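Ticket 3031 — Gray marks and a smell on Aromari tableware, white and blue pieces
Status: Open, waiting on customer
Product: Aromari everyday set, plastic

Hi there! I'm writing in about the Aromari set I bought in November, the one with the bowls and the round plates. I already tried the chat on the Varis site and got sent to the dishwasher page twice, which is no help because I don't own a dishwasher. So I'm putting it all in one place and adding to it as I go, hope that's OK.

Problem one is the white bowl. There's gray on the inside wall, where it curves. I can't tell if it's a stain or wear from stirring. I only notice it in certain light, so for a while I thought I was imagining it (my sister still thinks I am). I use this bowl for everything — salad, pancake batter, soaking beans — so I'd love to get it clean and not have to replace it.
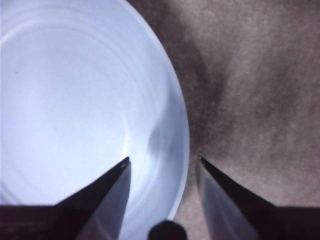

White bowl, inside wall, gray patch where it curves.

What I've tried so far:

Dish soap and a soft sponge, twice. No change.

Baking soda paste, left on while I ate lunch. Maybe a tiny bit lighter? I wouldn't swear to it.

White vinegar and warm water, left overnight. Bowl smelled like a pickle jar in the morning, gray still there.

I haven't used bleach or a scouring pad. The leaflet says no to both and I'd like to keep my warranty, thank you very much!

Problem two is the plates, and this one bugs me more. I slice chilies on them when I'm feeling lazy and can't be bothered to get the cutting board out, and now there's a faint peppery smell that won't wash off. My eyes water if I get close. The blue one is the worst by far, so I've been checking it top and bottom for scratches that could be holding the oil. I haven't found anything I could catch a fingernail on.
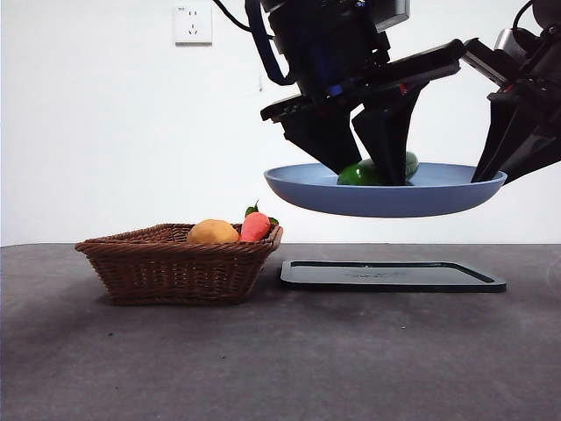 Jarlath Flanagan: Thanks for all the detail. Please stop using vinegar on the blue ones for now, as long soaks can dull the color. Chili oil needs to be lifted with another oil first. Rub in a spoonful of plain cooking oil with a paper towel, wait ten minutes, then wash with dish soap and water as hot as your hands can take. Do that before you try anything else. For the bowl, please check the batch code on the bottom and send it over.

Update, 8:15 p.m. — OK, I did the oil thing on the blue plate and wow, that's a lot better! Not gone, but I had to really get my nose in there. I did it with sunflower oil, and I used Rodlow dish soap because that's what was by the sink. I'll go again tomorrow.

The batch code on the bowl is 137, or it might be 187, the middle number is pretty worn. I did the oil on the bowl too while I was at it and it made no difference at all, so whatever the gray is, I don't think it's food.

I also gave in and made salsa tonight, so the white plate got chili on it again. I left the pepper whole until the last minute and cut it on the board this time, like a grown-up.

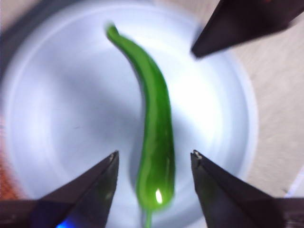

Does the smell mean the plate isn't safe to eat from?
A leftover chili smell is only oil clinging to the surface, and a washed plate is fine to use.

Good, then I'll keep using them. Still waiting to hear about the bowl and that batch code.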